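Famar laundry basket, size 40: my review after one winter

I bought this basket in January, from the Pomitz shop in Clekdale. Our old one was made of cloth and it smelled. The walls have rows of slots, so the air can pass.
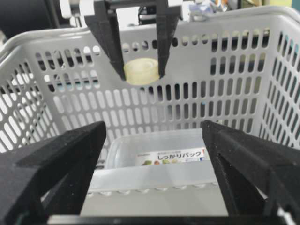

Carrying and cleaning

The handles are comfortable, also on the stairs. I wash it in the shower with normal soap – two minutes and it is done. I own 2 of them now, one for towels and one for the rest. 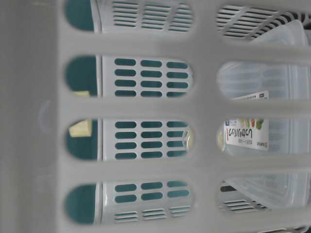

My only complaint is the lid, which is sold separately and closes badly. I wrote to the shop and they gave me the money back for it. The Medrano basket of my sister has a better lid, but it is heavier.
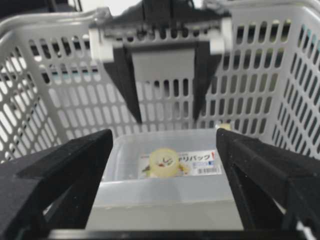
Light gray plastic basket

I would buy it again, without the lid.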